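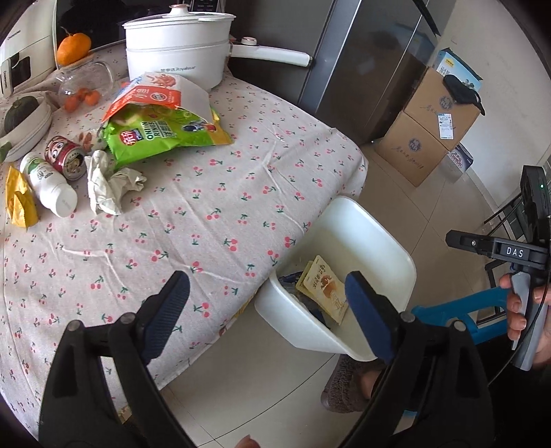 The dining table on Saturday, with the bin pulled up beside it.

Clearing the table: start with rubbish or start with food?

tallowbrook
Our table does three jobs. We eat at it, the cooker and the other plug-in things live along the back, and everything that comes in from the shops gets dropped on the front half. By Saturday you can't put a plate down. At the moment it has snack bags, a can, a bottle, a tissue, a jar of little oranges and a squash all on it together.

My way is to put the bin on the floor right by the table and go for the wrappers first. My other half says that's backwards and you should put the food away first, then everything left is rubbish by definition. Which do you do? It's a small flat and there is no larder, only one Kikia wall cupboard and the worktop.

penny_marrow
Rubbish first. Half the mess is packets and you can't see the food for them.

oldgreywhistle
Food first, sorry. If you do rubbish first you end up throwing out a bag with something left in the bottom. I lost most of a bag of dried mushrooms that way in April and they weren't cheap.

penny_marrow
You could look in the bag.

oldgreywhistle
I could, and I do now. I still think it's the wrong way round.

saltmarsh41
Neither. Take one end of the table and do everything in that end, then move along. If you go by type you walk past the same things over and over. I also wouldn't bother with the cookers, just wipe up to them.

One question for the OP, does the jar stay on its side like that? Mine would be off the edge within the hour.

tallowbrook
No, it gets stood up. The squash stays in its dish till I cook it.

I tried the one-end method before and I just push things into the other end. Might be me.

fernhollow_2
Get a cloth you can wipe. We had a cotton one on ours and every spill meant taking the whole lot off to wash it. The one we've got now is from the Bortolotti stall at Andness market, cut off the roll at 220 cm, and it just gets a wipe with washing-up liquid. Cut it longer than you need, as the edges curl a bit after the first summer.

oldgreywhistle
Wipeable cloths are fine until you put a hot pan on one. Ours has a ring on it the size of a saucepan. Use a mat.

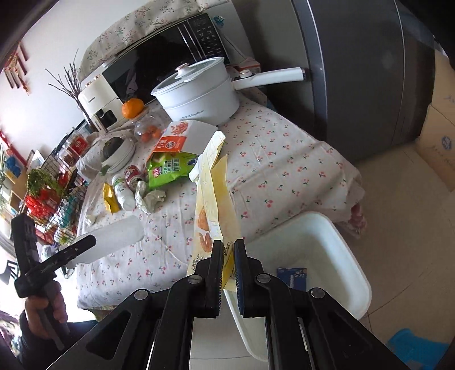
tallowbrook
Paper bags are where we really disagree. I want them straight out, because they take up more room than anything else in the bin. My other half folds the top down and keeps them "for later". The tall cream one with the pastries on it is a fair example, already folded and crumpled at the top and held up there in front of a box. I'd say it's done its job. The chopping board can't lie straight near the front while there are bags standing about either, so it ends up at an angle and gets knocked.

saltmarsh41
Keep the paper ones, they're useful for peelings if you have a food caddy. Flatten them and put them under the sink. If they won't lie flat they go in the recycling.

penny_marrow
Check what your council says about the shiny-lined ones first. Ours won't take them. The can is easy, rinse and recycle.

dunnockhill
Coming at this from the storage side. You've one cupboard and no larder, so the table will always fill up. I put a Clarklow trolley at the end of ours, the narrow one with 2 shelves, 525 mm high, and all the snacks went on it. Open packets on top, sealed ones below. The table has stayed mostly clear for a year.

oldgreywhistle
A trolley is just a second table with wheels on. You'll be on here asking how to clear the trolley.

dunnockhill
It's been a year – I think I'd have noticed.

fernhollow_2
Would it fit under the table at that height? Ours has a rail.

dunnockhill
It goes under mine, but measure to the bottom of the rail and not to the tabletop. The wheels are included in the height.

tallowbrook
Thanks all. I'll measure tonight. We've agreed on rubbish first as long as I look in the bags, and the paper ones go under the sink. Squash is for dinner tomorrow.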